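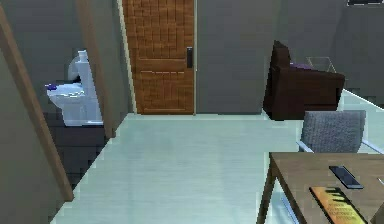

Home / Nursing & Midwifery / Talking to Practitioners / Postnatal visits at home

Postnatal visits at home

The midwife we spoke to has worked out of the Massawe clinic for 11 years. Most of her week goes to home visits in Emgate and the farms north of it. She asked us to leave her name out.

Her first visit usually falls two days after the mother leaves the hospital. "I weigh the baby, I look at the cord, and then I ask the mother how she slept," she said. "The answer to that one takes the longest."

Feeding is the most common worry. She prefers to watch a full feed before giving any advice, even if it means sitting for half an hour. "People want me to tell them if it's going well from a chart. I can't. I have to see it."

We asked what she looks for in the mother. Bleeding, fever, pain in the calves and a bad headache all mean a call to the doctor the same day. Low mood is harder to spot. "Many women cry in the first week and then it eases. If it's still there when I come back, we talk about it properly, and I book her in."

The clinic covered 21 families last month. Its records moved to a new system, Nullora, in November, and she still carries a paper notebook. "The signal drops once you pass Roseo. I write it down and type it in at night."

Would she change anything? "One more visit in week six. By then the relatives have gone home and the mother is often on her own."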